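Porico drawer-opening pack, reviewed after a month of evenings

I bought the Porico pack in July, mostly on the strength of a chat with Nhàn Kim, who had been using it to compare two ways of training a policy and was rather pleased with it. It's a set of simulated tabletop tasks with demonstrations and a small baseline, all run inside Enditz, and the drawer task is the one I've lived with longest.

The method is easy enough to follow. You get 60 demonstrations with the plain settings, then a second lot where the walls, table coverings and lighting are swapped about, and you train on both together. The idea (an old one, but nicely packaged) is that the policy stops leaning on the background and pays attention to the handle and the drawer. I ran 141 trials on settings it hadn't been trained with, and the mixed policy beat the plain one comfortably — more comfortably than I'd expected from such a modest pile of data.

I do like the look of the settings, too. One of my favourites has dark reddish-brown brick behind the table and a cream covering, plain down the middle with a little four-lobed pattern in the bands either side, and the honey-coloured wood of the cabinet sits very handsomely on it. The grain is lovely!

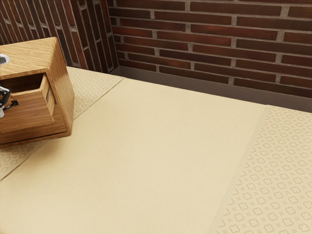
What I'd grumble about

Setting up took me 2 evenings, and the guide skips the bit about matching your Enditz version, so do check that first. The camera stays put in every setting, and I'd dearly love some variation there, as I suspect my policy would come unstuck the moment it moved. The scoring is a bit generous as well — a drawer that's barely open counts the same as one pulled right out, so I wrote my own threshold and the numbers dropped for both policies.

Still, I've kept it on my machine and I'm using it again for the Ollgate cupboard tasks next.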